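4. Setting up the kitchen demo for visitors

If you've made it through section 3, the simulator is installed and the arm moves when you tell it to. Good! Now comes the fun part, getting it ready for people to look at. I wrote this section after our open day in April, and most of it is stuff I scribbled on the back of a visitor map while the doors were already open.

Before you start

You need the Cakix viewer, the Holtora kitchen files and one big screen. I run the whole thing on the desktop next to the McIver room door, and it's plenty fast as long as you close everything else (yes, your email too).

4.1 Load the kitchen

1. Start Cakix and pick Open Kitchen from the first menu.
2. Choose the sink layout. The stove layout is pretty, but the pick takes longer there and kids wander off.
3. Wait for the counter textures to finish loading. You'll see plain white for a bit and then the marble pops in.
4. Set the step limit to 2,000. The default is too short and the arm quits halfway through, which looks terrible in front of a crowd.

Note: If the loading bar hangs, close the viewer and open it again. I've had to do that 2 times in one morning.

4.2 Pick the task

5. Open the task list and scroll to number 122, the eggplant in the sink.
6. Press Reset once so everything goes back to its starting spot.
7. Turn the camera until you can see down into the basin. I like it a little off to one side, so people get the faucet and the counter as well.
8. Save the view. Really, save it - somebody will bump the mouse!

4.3 Run it for a group

9. Tell people what the arm is going to try before you press Start. I just say "it's going for the eggplant" and let them watch.
10. Press Start and keep your hands off the keyboard.
11. When the gripper has closed on the eggplant, press Pause. Folks love to crowd in at this point and ask questions, so give them a minute.
12. Press Start again to finish the run, then Reset for the next group.

Caution: Don't press Reset while the run is still going. The viewer freezes, and you're stuck chatting about the weather until it comes back.

Caution: If you also have the real Priltetti arm plugged in, switch the output to Screen Only first. Zhenhua Ye taped a reminder to our monitor and I'd do the same on yours.

I leave 10 minutes between groups. A run is shorter than that, but everyone wants to try turning the camera themselves, and I'd hate to rush them. If a grab misses, let it miss and run it again. Our visitors cheered louder for the second try anyway.

When you pause at step 11, compare your screen with the one at the end of this section. Your camera angle can be different, but the gripper should be around the upper part of the eggplant.

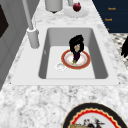 Figure 4. Sink task paused at step 11, gripper closed on the eggplant.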